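Workshop notebook: pellet trials, small rodent feed
August 10, 2023. Entry by G. Sachdeva
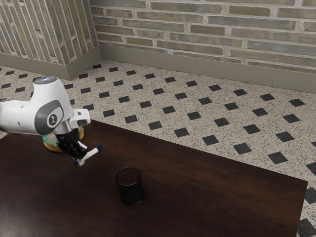 Second pressing of the Skenwood hamster blend, using the recipe agreed in February with the sunflower content reduced. Batch size was 39 kg, from which 200 g was set aside for the retention shelf under number 536. The meal went through the mill once. Conditioner held at 80 °C for the full run.

Pellets from the first tray were too hard at the ends and crumbled in the middle. Mr. Hamann shortened the cut and the second tray was acceptable. Dust at the sieve remains higher than in the Fikum blend. Ms. Stüber attributes this to the dried carrot, which arrived in uneven pieces. I would look at the oat hulls first.

Moisture readings are entered on the separate sheet. The reading for tray four is missing and must be repeated from the retained sample.

The muesli part (peas, flaked corn, puffed wheat) was not mixed in. It stays in closed bins until Mr. Kalogeropoulos has approved the pellet. No mealworm is to be added to this version, as the same base is intended for the Filia guinea pig feed.

Open: vitamin premix from Anozie, label text to be checked against the delivery note. Sieve cloth to be replaced before the next run. U. Mühlbauer has the key to the cold store.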